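Home Contents Chapters Glossary Instructor Login Search

Chapter 4
Fever and the Developing Brain

I still remember the first febrile seizure I ever saw. I was a student at the children's clinic in Venham, it was the middle of July, and a father came through the doors carrying a toddler who had already stopped shaking and was mostly just cross about being woken up. The father was in far worse shape than the child. I had read the section on febrile seizures the night before (I really had!) and I couldn't get a single useful sentence out of my mouth.

So this chapter is written partly for that student. By the time you finish it you should be able to say what a febrile seizure is, tell a simple one from a complex one, and talk to a frightened family in words that help. We'll leave epilepsy itself for later, though the two keep bumping into each other and I'll point out where.

What we mean by the term

A febrile seizure is a seizure that comes with a fever in a young child, usually between six months and five years of age, when there is no infection of the brain or its coverings and no other obvious cause, such as a badly disturbed blood chemistry. The child also shouldn't have a history of seizures without fever. That's a lot of conditions packed into one sentence, and I'd like you to go back and read it again, slowly, before you move on. Most of the mistakes I see on the wards come from skipping one of them.

They're common. In most countries, somewhere between two and five children in every hundred will have at least one. The peak is in the second year of life. If you work anywhere near small children you'll meet it sooner than you expect, and quite possibly in a relative's living room with everybody looking at you.
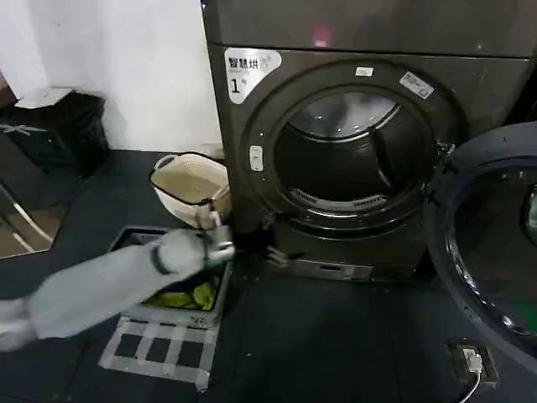
Simple and complex

We sort these seizures into two groups, and the sorting matters because it changes what you do next. A simple febrile seizure involves the whole body, lasts less than 15 minutes, and doesn't come back within 24 hours. A complex one breaks at least one of those rules - it goes on too long, or it starts on one side, or there's a second one the same day.

The trouble is that time behaves very strangely when your child is seizing. Parents will tell you it lasted half an hour when the ambulance log says 3 minutes. I don't correct them. I ask what was happening just before, whether they had time to make a phone call, whether the kettle had boiled, and I build up the clock from there. You get a much better number that way and you also get the story, and the story usually tells you whether one arm went first.

Then ask about the hour afterward. A sleepy, grumpy child who is slowly becoming herself again is what you hope for. A child who stays drowsy, has a stiff neck, or has a rash that doesn't fade under pressure needs you to stop taking a history and start thinking about meningitis right away.

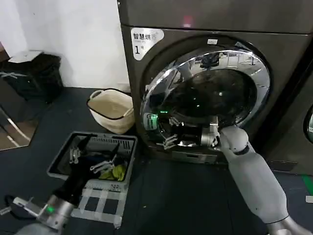
Dryer no. 1.

Why fever, and why only then?

I wish I could give you a clean answer. The young brain is more excitable than the grown one, that much we're fairly sure of. The balance between the signals that switch nerve cells on and the ones that quiet them down is still being worked out during those first years, and heat seems to tip it. Certain proteins released during infection probably push in the same direction. And genes clearly matter - ask any family at a reunion and an aunt will pipe up that she had "fits with fevers" too.

Older textbooks taught that how fast the temperature climbs is what does it. The evidence for that is thinner than you'd think from how often it's repeated. It is also common for the seizure to be the first sign of illness, with the fever noticed only afterward, and parents blame themselves terribly for this. Please tell them, out loud, that they didn't miss anything.

The Grorstead register, which I'll lean on all through this chapter, followed 2379 children from their first febrile seizure up to school age. Of those, 440 were classed as complex at the first visit. Keep these two figures handy as we'll come back to them in the exercises, and I'd like you to work out the proportion yourself before I hand it to you.

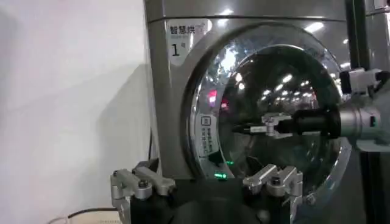

One thing the register doesn't tell us is how many children never came in at all. Plenty of short seizures get handled at home by a calm grandmother and never reach a clinic, and every hospital-based study has this hole in it. When you read that a certain share of children had a complex seizure, stop and ask yourself, a share of which children? People whose child recovered in a minute and went back to playing may well have stayed home. That would make our clinic numbers look gloomier than life is.

What families want to know

Three questions come up nearly every time. Will it happen again? (In roughly a third of children, yes, and more often if the first one came before 18 months or runs in the family.) Did it hurt the brain? After a simple one, there is no good sign that it does. Is it epilepsy? Almost always no, and section 4.6 goes through the exceptions with some care.

Let's start with the first of those.

Related chapters
Chapter 3: Taking a History from a Child
Chapter 5: First Seizure Without Fever
Chapter 7: Headache in the School Years
Appendix B: The Grorstead Register, Tables

We use cookies to remember your place in the book. Accept Manage settings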